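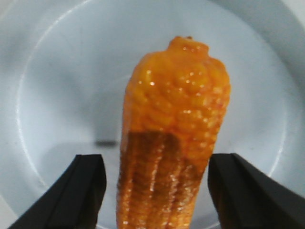 The Dandeck Seed Exchange was established to preserve the planting stock of the upper valley, and for the first eleven years of its operation it issued no seed to any person who could not show title to a field. The rule was printed on the inside cover of the ledger and read aloud at the opening of each season. It was under this rule that the application of Ritva Kemppainen was first refused. She had listed no acreage. In the space provided for the crop she had written "corn," and in the space provided for a sample she had placed a toy, a small orange ear with rows of rounded, bumpy kernels and a stubby nub at the top. The clerk on duty, a man named Illo, recorded it as received.

Illo had served the Exchange for nine years. His duties were to accept applications, to weigh samples, to assign each sample a drawer, and to inform the applicant by letter of the outcome. He did not have the authority to reject a sample for being unsuitable. The regulations had been written by people who assumed that anyone who walked four hours up the valley road would bring seed, and they made no provision for anything else. He therefore weighed the ear, entered the weight, and assigned it drawer 37.

The letter of refusal was sent in September. It stated that the applicant held no field and that the sample would be kept at the Exchange until collected. It gave the hours of opening.

She came to collect it on the last afternoon before the road closed. Illo remembered afterward that she had wiped her boots twice, once on the step and once on the mat, and that she waited to be asked before she sat down.

"I understand the refusal," she said. "I would like to know what I should have written."

Illo explained that the form was complete. The difficulty lay with the acreage.

"There was acreage," she said. "It was at Dudard."

He turned to the district map, as he was required to do. Dudard had been a settlement of 60 households on the river flat. When the lower dam was closed, the water had come up over it in the course of one spring, and the map showed it now as a pale area with a dotted line around it. The households had been compensated according to a schedule. Their titles had been entered as satisfied.

"Then the title is satisfied," said Illo.

"So I have been told."

He asked whether any seed had been kept from the property. This was not on the form, but an older version of the form had included it, and he had always thought its removal a mistake. She said that her mother had kept corn. It had been a short-season corn with a hard kernel, and it had ripened on the flat when the valley corn did not. Her mother had kept it in a flour tin. In the week of the removal the tin had been put on one cart and the family on another, and the carts had gone to different places.

"And the sample?" said Illo.

"My brother's. He had it in his pocket." She considered the question further. "I knew what it was when I handed it in. You needn't think I didn't. The form said that an application without a sample would not be read."

Illo confirmed that this was so. He went to the back room and opened drawer 37. He had expected to feel some embarrassment in carrying the thing out, and he found that he carried it as he carried everything else, in the flat tray with the cloth. She signed for it. In the column headed Condition on Return he wrote "as received." She put it in her coat and went out to begin the walk down before dark.

It is the practice of the Exchange to conduct an inventory in winter, when the road is closed and there are no applicants. The practice had been interrupted for several years by a shortage of staff. That winter there were two clerks, Illo and a junior who had been sent up from the district office, and the snow was heavy. They began with the upper cabinets and worked downward. The Exchange held 4,000 drawers at that time, of which a good many contained envelopes that had not been opened since they were filed.

The junior read out the labels and Illo checked them against the ledger. Beans were kept on the north side and grains on the south. Squash, for reasons that no surviving document explains, was kept with the onions. In the evenings they banked the stove and ate in the front office with their coats on, and the junior, who was nineteen and homesick, talked about the town. He asked Illo whether he had ever thought of asking for a transfer. Illo said that he had filled in the form once. It was still in his desk.

In the ninth week they reached a cabinet of deposits made by carriers. These were goods that had been sent to the valley by cart and never claimed, and which had come to the Exchange because the carrier's office had closed and there was a law against destroying seed. Each had been given a number and a short description. The descriptions were poor. One said "various." One said "sack, mice." The junior read them out in a flat voice, and Illo made his marks.

"Tin," the junior read. "Flour. No sender."

Illo put down the pen. He asked for the year of deposit, and the junior gave it. It was the year the dam was closed.

There was a procedure for the opening of a sealed deposit. It called for two members of staff, a clean cloth, and a written note of the hour. The hour was twenty minutes past four. The lid had rusted along one side, and the junior worked it loose with the back of a spoon. Inside was a twist of newspaper, and inside the newspaper was corn, small and dark and very hard. A slip had been placed on top. It had been written in pencil and it gave no name. It said "plant when the lục comes back."

Neither of them knew the word. The junior supposed that it was a bird. Illo spent part of that evening with the dictionary that the Exchange kept for foreign correspondence, and found it at last in a section he had not had occasion to use. It was a Vietnamese word, and it meant green. He could not account for its having reached a farmhouse at Dudard. He entered it in the ledger as written, with the mark below the vowel, which he drew with care.

Seed of that age does not often grow. The regulations allowed a test of ten kernels, laid in damp cloth and kept near the stove. The junior changed the water in the mornings and Illo in the evenings. On the eighth day there was nothing, and on the twelfth there was mold on three of them. The junior said that he was sorry. Illo told him that the test ran for twenty-one days and that a test was not to be reported on before its end.

On the nineteenth day one kernel had split, and on the twentieth a second. The junior wished to wake the whole building, although there was no one else in it. Illo wrote down the result as two in ten and signed his name, and the junior signed beneath him, pressing so hard that the signature can be felt on the following page.

The question of title remained. Illo gave it his attention for the rest of the winter. He read the regulations from the beginning, including the appendices, and he read the schedule of compensation for the lower dam, which ran to three volumes. The schedule dealt with houses, barns, wells, fencing, standing timber, and graves. It did not mention seed. Whatever had been satisfied at Dudard, he concluded, the tin had formed no part of it. He set this down in a memorandum and sent it to the district office with the first mail. No reply was received, and under the rules of correspondence a memorandum unanswered after thirty days could be acted upon.

He wrote to Ritva Kemppainen on the thirty-first day. The letter was in the usual form. It stated that an article believed to be the property of her family was held at the Exchange, that proof of ownership would be required, and that such proof might consist of a description of the article or of its contents. He read it over and found that it was correct. Then he added, below the signature, where the regulations leave a space of one line – "Our stove is lit until May. Please come before the ground is warm."

She arrived nine days later, with her brother, who was a tall man and carried a spade. Illo asked them to describe the contents. The brother looked at his sister, reached into his coat, and set the little orange ear on the counter.

Illo drew the ledger toward him and wrote down the hour.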